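3 min read

I pay 63 dollars a month for a cleaner and I'd like to know when a robot will do it for less. I've been reading up on it since March.

The short version is that a machine can now do a few jobs slowly. Pruleo has a demo of an arm putting cups in a dishwasher. Tonach says its arm managed 1,000 grasps on the trot, all on hard objects. Soft stuff is the sticking point. A plastic sheet changes shape as soon as you grab it, and glass is hard for a camera to see.
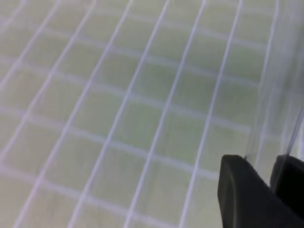
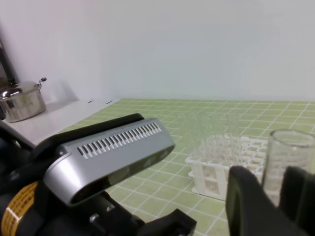
Reinforced plastic in the gripper first, then the arm near a rack of test tubes.

Putting away the leftover rubbish bags or folding a drop sheet takes me 2 minutes and I don't think about it. I wouldn't trust an arm with my good glasses yet either. Triltside, the packing shop near my work, looked at one for lining cartons and stayed with people.

I'm keeping the cleaner. I'll look again when someone shows me a fitted sheet going on a bed in real time, colour footage, no cuts.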